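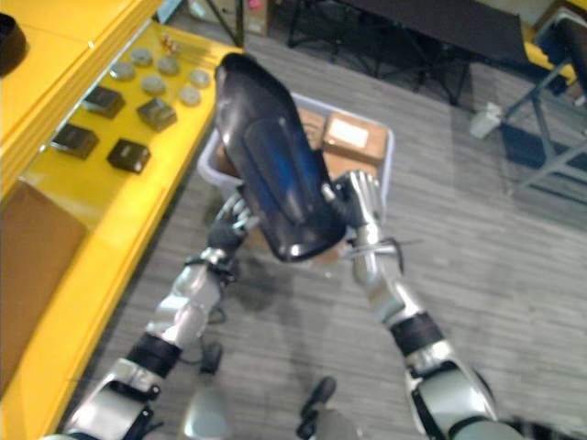 Should you divide dahlias before you store them, or wait until spring?

Wait until spring if you can't see the eyes yet, and divide now if you can and you've got the time.

That's my whole reply to Pádraig, so anyone who's only reading on their phone in a queue can stop there. The rest of you, get a cup of tea. I've been digging for three days and I want to talk to somebody about it.

On 26 November 2020, Pádraig Ó Dálaigh wrote:

> Hello all,
>
> First frost finally did for mine last night. They were black as boots this morning, so they're coming up over the next few days. I've always lifted the clumps whole, hosed them, turned them upside down in the shed and then stuffed them into boxes of compost until the clocks change. Lost nearly half last year, mostly to rot, and some just shrivelled to nothing.
>
> My sister-in-law swears by dividing them straight away and wrapping each tuber in cling film. I think that's asking for trouble but her losses are a good deal lower than mine. Is she right? And does anyone have a feel for which ones hate being stored? Zondosia is the one I'd really cry over.
>
> I'm on heavy clay, by the way, and the shed isn't heated. It gets damp enough in January that the seed packets go soft.
>
> Pádraig

Pádraig, I think your last paragraph is your answer. If the seed packets are going soft, the air in there is far too damp for a big wet clump with a hollow stem in the middle of it. I had the same trouble in the old lean-to and blamed everything else first: the compost, the hosing, the year I fed too late. Then I moved the boxes to the cupboard under the stairs and the rot more or less stopped. (The shrivelling started instead, but I'll come to that.)

On the dividing, I've done it both ways and gone back and forth more often than I'd like to admit. In autumn the clumps are softer and much easier to cut, and you can rinse the soil out of all the awkward corners. The trouble is the eyes. On some plants they're sitting there plain as day round the crown, and on others you could stare for an hour and see nothing at all. Leave the lifted clump a few days somewhere cool and they sometimes show up a bit better. If I still can't find them by then I leave the clump whole and write "spring" on the label.

In spring you can see exactly what you're doing, but by then the crown has gone like wood and you'll want a proper saw and some bad language. I cut my thumb quite nicely in March.

Now, cling film. I was as sniffy about it as you are! But I tried it two winters ago with a tray of Asberg, which makes those skinny little tubers that dry up if you look at them sideways, and it was the best result I've ever had with that variety. The things that seem to matter:

- The tubers must be clean and dry on the outside. I give mine a day or two on newspaper after cutting.
- Don't let them touch each other inside the wrap. Lay one down, roll it over, lay down the next.
- Cut off anything soft or hairy before you start.
- Label every roll on the outside, in pencil or paint pen. My ordinary marker rubbed off and I had a very surprising summer.

I wouldn't do it with the big fat ones. They've got plenty of water in them already and they do fine for me in a paper sack with barely damp vermiculite. Hofstetter is like that. You could leave a Hofstetter on the windowsill of a bus station all winter and it would come up smiling.

As for which ones hate storage, my own list of sulkers goes Ulum, then Asberg, then a dark red pompon I've lost the name of. Ulum is hopeless. It makes one decent tuber and a handful of threads, and the neck breaks if you breathe on it. I now keep a pot-grown plant of that one going, dried off in its pot on its side, and take cuttings in the spring. You get more plants that way too. I've never grown Zondosia, sorry, so somebody else will have to speak up. If it's as precious as you say, I'd hedge: keep one clump whole, divide another, and keep them in different places.

About the shrivelling. Under the stairs is lovely and frost-free but it's next to a hot pipe, and by February the first year everything in there looked like old carrots. What I do now is check once a month and give the vermiculite a tiny spray if the tubers have started to wrinkle. A bit of wrinkling is fine. If they bend like rubber they'll usually still come back. If they snap dry, or squash, they're for the bin. Between 4 and 8 degrees is what I aim for, and I bought a cheap max/min thermometer so I could stop arguing with myself about it.

Somebody asked last week (I've deleted the message, forgive me) whether it's worth lifting at all and whether you can just mulch them. On sand, in a mild spot, I would. My neighbour on the top plot does it with a great heap of bracken and hers are up ahead of mine every year, slugs permitting. On your clay, Pádraig, I'd lift. They don't mind the cold nearly as much as sitting in a puddle until April.

One more thing and then I'll go and get the mud off the kitchen floor. Please don't hose the tubers hard! I used the jet setting for years and took the skin off half of them without noticing, and every scrape is somewhere for rot to start. A bucket and your fingers does it, or just let the soil dry and knock it off. I don't bother getting the last of it off the ones I'm not cutting.

I'll have spare Hofstetter in the spring, as ever, and probably a few rooted Ulum cuttings by May if they behave. Happy to post them if someone covers the stamps. I'd swap for anything in a soft apricot, or a small yellow that stands up to wind. My last yellow spent most of August lying on the path.

Does anyone still dust the cuts with sulphur? I've run out, and I can't decide whether to buy more or leave them to callus on their own.

All the best from a very muddy house,

Gearóid Lynch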